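Robotics Software > Perception and Planning

Cable mask jumps to the robot's own harness when the spool is close to the wrist camera

Posted Sunday, September 25, 2022

gantry_offset

Two-arm cell, fixed camera plus a camera on each wrist. The task is sorting cable and wire: a spool with black cable on it, a teal bin, a yellow bin. Planning is done in Nasorcombe, and the segmentation node publishes a mask per class at 20 Hz. The planner takes the cable mask from the fixed view to choose a grasp region, then hands over to the wrist view for the last part of the approach.

The fixed view gives me one cable mask most of the time, and it is usually the right one. The trouble is in the merge. I project both masks into the base frame of the arm that is moving, drop anything more than a few millimeters under the floor plane, and take the largest connected component that is left. When a wrist camera gets near the spool, the largest component stops being the free length of cable. It becomes one of these:

- the cable still wound on the hub
- the harness that runs along an upper link
- the conduit at the right wrist
- once in a while, a piece of the printed floor

All of them except the floor print are dark, thin and above the floor plane, so the filter has no grounds to reject them. The classifier is confident on every one.

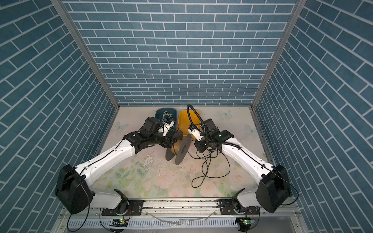
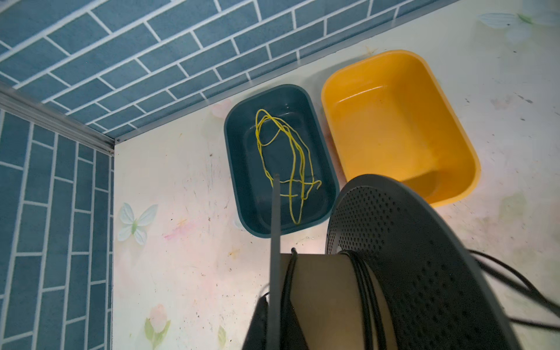

I replayed 674 logged episodes through the merge offline and got 1,391 frames where the chosen component was wrong by hand label. Nearly all of them fall within a short window after handover. Before handover the error is rare enough that the planner's own smoothing hides it.

What I have tried so far:

Raising the confidence threshold. Loses real cable first, because the free length is thinner in the image than the wound part.

Color. Useless for black on black. It does separate the yellow and green wire from everything else, so that class is fine.

Masking out the robot with the URDF. Works for the links. The URDF has no cables and no conduit in it, so they survive the mask. I inflated the link meshes until the conduit was covered and then the mask ate the cable I wanted to grasp.

Ignoring the wrist view. Grasp success drops, as expected. The fixed view does not resolve the cable well enough where another strand crosses it.

The questions, then. Is there an accepted way to filter self-harness when the harness is flexible and not modeled? And is the largest component simply the wrong rule at handover? I would prefer to avoid retraining the segmenter, since labeling thin cable is slow and our last round in February took longer than the rest of the project that month.

Extrinsics were redone after the wrist mounts were last touched, and reprojection error is under a pixel on the fixed camera. I have not measured it under motion.

3 replies

quat_norm

Your second item is the one I would fix first. Largest component is a fine rule for choosing a target and a poor rule for keeping one. At handover you already know which strand you want, because the fixed view chose it. Carry that over as a track instead of choosing again.

What we run in a similar cell:

1. At grasp selection, fit a 3D polyline to the chosen component from the fixed view. Store it with a timestamp and a covariance per vertex. Depth on thin black cable is bad, so be generous along the camera axis.

2. At handover, project the polyline into the wrist camera. Score each wrist-view component by the fraction of its skeleton that falls inside the projected uncertainty band. Area does not enter into the score at all.

3. If no component scores above a threshold, hold position and go back to the fixed view. Do not fall through to the largest component. That fallback is how you end up servoing on the hub.

4. Once matched, update the polyline from the wrist view and keep tracking.

This takes care of the wound cable and the floor print without touching the segmenter. The wound cable is the same class as the free length, so no amount of class confidence will split them. Position will.

For the harness, stop trying to model it geometrically. Collect an empirical self-mask. Clear the floor of task objects, run each arm through a set of joint configurations, and record which pixels in the wrist view are labeled cable. Everything labeled cable in that run is harness by definition. Bin it by the last three joint angles, since those dominate how the slack hangs at the wrist, and look up the nearest bin at run time. Repeat for the fixed view with all the joints, at a coarser resolution. The lookup is cheap and it can be regenerated whenever somebody reroutes a cable.

The caveat is that slack has hysteresis. The same joint angles reached from two directions give two shapes. Record both directions and take the union. You lose a strip of image where real cable might be, but with step 2 in place a partial occlusion is tolerable.

bus_idle

check your timestamps. we had exactly this and it was the wrist camera driver stamping on arrival and not on exposure. 40 ms late, so at approach speed the projection was off by more than the cable width and the merge picked whatever was next to it. fixed camera hid it because it doesn't move.

record in Flores with the joint states, plot the offset between joint velocity and image flow, done

gantry_offset

Both of these applied. The wrist driver was stamping on arrival. Correcting the stamp removed the floor print cases and part of the harness cases. The hub cases did not change, which fits the explanation that they come from the selection rule.

I now have the polyline carried across handover and the hold in place of the fallback. On replay the hub is no longer selected. The planner holds more often than I would like when two free strands cross near the projected band, and I am looking at using tangent direction in the score.

The empirical self-mask is recorded for one arm only. The conduit on the right wrist needs finer bins than the rest.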